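Casual Puzzle Games: Level Design and Play
Handout for Session 3: Reading a match-three board
Tutor: Omprakash Pant

Last time we finished with everyone stuck on the same level of Hotar, which was a lovely place to stop, as being stuck is what this session is all about! Keep your own notes from that attempt next to you while you read. We'll be going back to the same board in the second half.

A few words we'll use all the time

Board: the whole grid, including the holes and blocked squares.
Cascade: any match that happens by itself after your own match has cleared.
Blocker: a square that has to be broken, melted or opened before a piece can sit in it.
Special: a piece made by matching four or more. Names differ from game to game, so in class we just say line, bomb and rainbow.
Goal: what the level asks for. Score goals and clearing goals play very differently, and mixing them up is the commonest mistake I see.

1. Before the first move

Most of these games give you all the time you like before move one. Please use it! Read the goal, then look for the part of the board that is hardest to reach. In Hotar it's nearly always the bottom corners, where there are fewer ways to line up a match. In Vostlow, which turns the board sideways every few moves, the awkward part keeps shifting, and that is a large part of why I love it.

Then find where new pieces come in. If they drop from the top, a match low down moves a whole column and might set off a cascade. A match near the top moves hardly anything. New players tend to match at the top because that's where their eyes land first.

2. Counting what you have

Say a level gives you 13 moves and asks for 3,000 points. A plain match of three in our practice set is worth 60, so 13 plain matches bring in 780. You'll never get there on plain matches, and the designer knows it. The level is telling you to make specials, or to play low and hope for cascades, or (best of all) to do both.

Try the same sum on any level that annoys you. It takes half a minute and it often shows that you've been playing a different level from the one on the screen.

Vivek Vishwakarma, who took this course before you and now helps me run the workshop, kept a paper record of more than 3,000 attempts across the games on our list. His wins came far more often when he made a special early on and held it back. We'll go through his sheets together, and he's happy to be argued with.

3. Holding and spending

A line piece clears a row or a column. A bomb clears the squares near it. Put the two together and you usually clear far more than you would by firing them one after the other, so it pays to keep a special until a second one can be brought beside it.

There is a limit, though. A special sitting on the board can be set off by a cascade you didn't plan, and then it's gone. My own habit is to hold one for two or three moves and then spend it on a blocker, even if the perfect partner hasn't turned up. Some of you will be braver than that, and in Vostlow you probably should be, as the turning board brings pieces together that looked miles apart.

Rainbows are different again. Swapped with an ordinary piece, a rainbow clears every piece of that colour. Swapped with a line, it turns that whole colour into lines, and the board goes off like a firework display. I still grin every time!

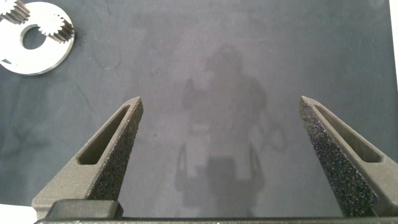 Watch out for levels where the goal is to bring something down to the bottom row. A rainbow makes a wonderful mess there and may not move your item a single square. Look at the column under the item, and clear that first.

4. When the board is against you

Some starting boards are simply poor. In Purnico you can leave before the first move without losing a life, so a bad opening costs nothing and you may as well look at a few. Han doesn't allow this. There you play what you're given, and it's worth practising for that very reason.

If you have five moves left and no special on the board, stop and look at the whole grid again, corners included. Going faster at this point is very tempting and nearly always wrong.

For next time

Play any one level of Han until you've won it or tried it ten times. For each go, write down the first move, the moves left at the end, and which special you made first. Bring the sheet, scribbles and all.

Then sketch a board of your own, seven squares by seven, with one goal and no more than four blockers. We'll swap boards in pairs and play them with counters. Pencil is fine.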